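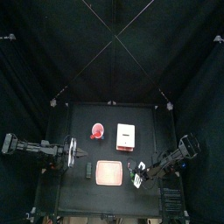 Dark fabric walls enclosing a black tabletop.

Briris to move blackout fabric production to Lendthorpe

LENDTHORPE, 12 April 2020 – Briris, a maker of blackout and light-control fabrics, will move all of its weaving, coating and cutting work to a single site in Lendthorpe. The company has signed a long lease on the former Sethi carpet warehouse on the east side of town and expects to have the first coating line running there in October.

The move brings together work that is now split between two rented buildings. Rolls are currently woven at one site, trucked to the other for coating and then trucked back for cutting and packing. Briris said the arrangement adds days to most orders and has made it hard to accept rush jobs from theaters and schools, which tend to buy over the summer and need delivery before the fall.

The Lendthorpe building will hold two coating lines, a cutting hall and storage for 1,522 rolls. The loading area is being rebuilt so that two trucks can be loaded under cover at the same time. Work on the roof and the electrical supply has been scheduled first, and the floor of the cutting hall will be leveled once the roof is finished.

Briris expects to hire 21 people for the new site. Most of the openings are for machine operators, sewers and warehouse staff, and there will be a small number of office positions in order handling. Current employees have been offered their same jobs at Lendthorpe with no change in pay or length of service. Those who would have a longer commute can apply for a travel allowance during their first year at the new building.

"We have wanted everything under one roof for a long time," the company said in a statement. "Customers call to ask where their order is, and too often the answer is that it is on a truck between our own buildings. We would like to stop giving that answer."

Dremov range to be produced first

The first product to move will be Dremov, the company's line of heavy black fabric for stage masking, darkrooms, photo studios and window coverings. Dremov is sold by the roll and as finished panels with grommets, hook-and-loop edging or sewn pockets for poles. It is Briris's best-selling line and the one with the longest waiting time.

Three changes to the range will take effect when production begins in Lendthorpe. A wider roll will be added for customers who want to cover a large wall without a seam. The matte coating will be offered on both sides of the fabric – until now it has been available on one side only. Panels made to the customer's own measurements, which have required a phone quote, will be priced from a published list.

The heavier weight of Dremov will be sold in black only. Charcoal and navy will remain available in the standard weight while current stock lasts, and Briris has not decided whether to continue them after that. Existing part numbers will stay the same, so customers who reorder from an old invoice do not need to look up a new code.

Orders during the move

Briris will keep both current buildings open through the summer. Standard rolls in black will ship from stock as usual. Custom panels may take longer once the sewing tables are moved, and customers with a fixed opening date are asked to order early and to state the date on the order form.

The minimum order for custom panels will remain 400 square feet. Orders above 700 square feet will ship free within the state, as they do now. Sample books can be requested at no charge, though supplies are limited until the new edition is printed with the two-sided coating included.

Returns should be sent to the address on the packing slip. Customers should not send goods to Lendthorpe before they receive notice that the warehouse is open, as there is no staff on site to sign for deliveries.

About Briris

Briris makes woven and coated fabrics that block or control light. Its customers include theaters, schools, photo studios, museums and window covering installers. The company sells directly and through dealers.

Press and dealer inquiries: Briris press office, Lendthorpe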